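Home | Stories | Essays | Back Issues | About | Submit

We use cookies to remember your reading preferences. Accept | Manage

The Water Finder

Dec 26, 2025

Print this story | E-mail to a friend

The dowser charged 800 dollars, and he wanted it before he got out of the truck. My sister had already written the check. She waved it at him through the windshield like a person flagging down a bus.

I had driven up to Ullent the night before to talk her out of it. The old well had gone bad in the fall, first cloudy and then nothing, and the drilling company in town wouldn't say where to try next without a survey. A survey cost more than the dowser. That was her whole case for the dowser.

"He found the one at the Clisutent place," she said.

"Somebody would have found it. They drilled a hole in a valley."

"He said 127 feet and it was 127 feet."

"Who told you that?"

She thought it over. "He did," she said.

He was younger than I wanted him to be. I had been counting on a beard. He wore a clean jacket and carried two bent wires, the kind you could cut from coat hangers, and he asked us to leave our phones in the house, which I thought was a nice touch. I kept mine. He walked the north side of the field first, slowly, with the dog behind him. The dog was named Mai after a boat our father never finished building, and she had no opinion about water.

I watched his wrists. I had read that it's all in the wrists, that a man can tip a wire without knowing he has done it, and I wanted to see whether he knew. The wires swung together near the fence. They swung together again by the stump. At the third place, on the low ground where anybody with eyes would have looked first, they crossed and stayed crossed, and he shut his eyes and breathed through his nose.

"You see," my sister whispered.

"I see a man standing in the lowest part of a field."

We went in so he could write it up. He sat down at our father's table and ran his palm along the wood, following the grain, and said the tree had grown on wet land. I asked him how he could tell. He said you get a feel for it.
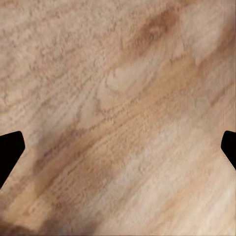 "It came from a store," I said. "He bought it the year I was born."

"The tree came from somewhere," he said, and I had to give him that, though I didn't say so.

He drew a map on the back of a receipt. There was a cross on it and a number, 20, and a word I took for a place until he explained that Stultoditz was the name of his method. He had learned it from a course. The course was by mail. My sister asked if the 20 meant feet, and he said it was more of a strength. I asked what it was the strength of. He looked at me kindly — I have never forgiven him for it — and asked if there was any more coffee. We were making coffee with bottled water by then, and he drank three cups.

After he left we had the fight we had been saving. It started with the check and went back thirty years. She said I came up here twice a year to be right about things. I said somebody had to. She said our father had paid a dowser too, for the first well, and had never told me, knowing what my face would do. I said I didn't believe it. She went to the back room and returned with the drawer, the actual drawer, and set it on my knees.

I looked for an hour. There were tax forms and seed bills and a page of figures in his hand, with 1,663 underlined at the bottom. It could have been dollars. It could have been gallons, or steps from the road. She was sure it was the dowser. I was sure it was the roof. We each had one finger on the same piece of paper.

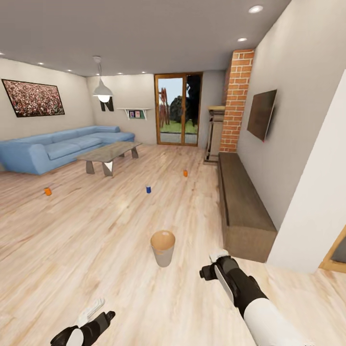
The living room floor, with a cup and a few cans left out on it.

In the morning she called the drillers and gave them the low ground. I told her it was where I would have put it myself, and that I would have told her so for free. She asked why I hadn't, then.

They couldn't come until the ground was fit to drive on. I put the receipt in the drawer with the rest, under the page with the underlined number, and carried it to the back room. Then I walked down through the wet grass to the stake he had left and stood there with my hands held out in front of me, the dog looking on. I didn't have any wires. I gave it a minute or so and went in.

Print this story | E-mail to a friend

Get new fiction in your inbox every month. Sign up for the newsletter.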